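Sitzkissen, Regenponcho, Ohrstöpsel: das Festivalset von Ekix im Test

Ich gehe seit vielen Jahren auf Konzerte unter freiem Himmel und habe in dieser Zeit so ziemlich alles falsch gemacht, was man mit Gepäck falsch machen kann. Ich habe Klappstühle über Äcker getragen, die am Einlass abgenommen wurden. Ich habe einen Schirm dabeigehabt, für den mich drei Reihen gehasst haben, zu Recht. Insofern bin ich die Zielgruppe für das Set »Julline« von Ekix, das in eine Tasche passt, kaum größer als ein Kulturbeutel, und laut Packung »alles für den perfekten Festivaltag« enthält. Bier ist nicht drin, das habe ich als Erstes nachgesehen.

In der Tasche stecken ein aufblasbares Sitzkissen, ein Poncho, Ohrstöpsel in einer Dose mit Schlüsselring, ein faltbarer Trinkbecher, ein Karabiner und eine Art Brustbeutel. Sechs Teile also, von denen man den Karabiner nur mitzählt, wenn man Ekix heißt.

Getestet habe ich beim Winter Open Air in Brinley, zwei Tage, Februar, Wiese. Wer im Februar ein Open Air veranstaltet, hat entweder sehr viel Vertrauen oder sehr günstige Platzmiete. Musikalisch war es übrigens erfreulich, vor allem die Blaskapelle am zweiten Nachmittag, die vermutlich als Einzige warme Hände hatte, jedenfalls spielte sie so.

Zum Sitzkissen. Es bläst sich mit sechs Atemzügen auf, das stimmt tatsächlich mit der Anleitung überein und hat mich misstrauisch gemacht. Danach sitzt man gut darauf, solange man stillhält. Bei allem über hundert Schlägen pro Minute wandert das Kissen, und man wandert mit. Beim dritten Stück saß ich halb bei der Familie nebenan, die mir dann freundlicherweise Kartoffelsalat angeboten hat. Das Ventil hat gehalten, die Unterseite ist nach dem Wochenende sauber abwischbar gewesen, und zusammengerollt nimmt es keinen Platz weg. Für bestuhlte Konzerte auf Holzbänken würde ich es sofort wieder einpacken.
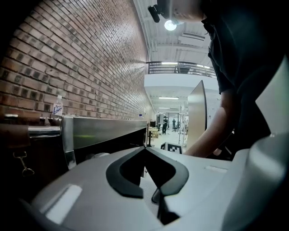 Der Poncho ist ein Kapitel für sich. Es gibt ihn in einer Größe, und diese Größe ist Zelt. Trocken bleibt man, das muss man ihm lassen, auch der Rucksack passt noch darunter und vermutlich ein mittelgroßer Hund. Leider raschelt er. Bei einer Band mit zwei Schlagzeugen fällt das nicht auf. Bei der Singer-Songwriterin am frühen Abend, die eine sehr leise Ballade über ihre Großmutter sang, drehten sich Leute nach mir um. Ich habe den Rest des Liedes in einer Haltung verbracht, die mein Physiotherapeut nicht gutheißen würde. Die Kapuze hat immerhin einen Kordelzug und rutscht nicht ins Gesicht, das können teurere Ponchos schlechter.

Die Ohrstöpsel sind für mich der eigentliche Grund, das Set zu kaufen. Sie dämpfen ordentlich, ohne dass alles klingt, als stünde die Bühne in einer Tiefgarage. Stimmen bleiben verständlich, Becken tun nicht mehr weh. Ich hatte zum Vergleich meine alten Stöpsel von Thomas dabei, die einzeln fast so viel gekostet haben wie hier die ganze Tasche. Die sitzen etwas bequemer und verschwinden besser im Ohr, klanglich nehmen sich die beiden wenig. Abzug gibt es für die Dose: Der Deckel geht mit kalten Fingern nicht auf und in der Hosentasche von allein.

Bleibt der Kleinkram. Der Becher ist aus Silikon, lässt sich flach zusammendrücken und tut das auch gern, während etwas drin ist. Am Ausschank wollte man ihn ohnehin nicht befüllen, wegen der Pfandbecher. Zu Hause steht er jetzt im Bad. Der Brustbeutel fasst Handy, Ausweis und ein paar Scheine, die Schnur kratzt am Hals, unter einem Schal geht es. Der Karabiner ist ein Karabiner. Auf der Rückseite steht, dass man damit nicht klettern soll – ich hatte es nicht vor.

Was mich mehr gestört hat: Die Tasche selbst bekommt man nach dem ersten Auspacken nicht mehr zu. Der Poncho war werkseitig von jemandem gefaltet, der das gelernt hat, und ich gehöre nicht dazu. Am Ende des ersten Abends trug ich ihn als feuchtes Bündel unter dem Arm zum Shuttlebus. Ein Zentimeter mehr Reißverschluss, und das Problem wäre keines.

Kaufen? Wer noch keine vernünftigen Ohrstöpsel besitzt und gelegentlich auf kalten Bänken sitzt, macht mit dem Set wenig verkehrt. Wer beides schon hat, bezahlt hier vor allem für einen lauten Poncho und einen wankelmütigen Becher. Einzeln verkauft Ekix die Stöpsel bisher leider nicht, ich habe nachgefragt und einen Rabattcode für eine zweite Tasche bekommen.

Wertung: 3 von 6 Punkten, davon gehen zwei an die Stöpsel und einer an das Kissen.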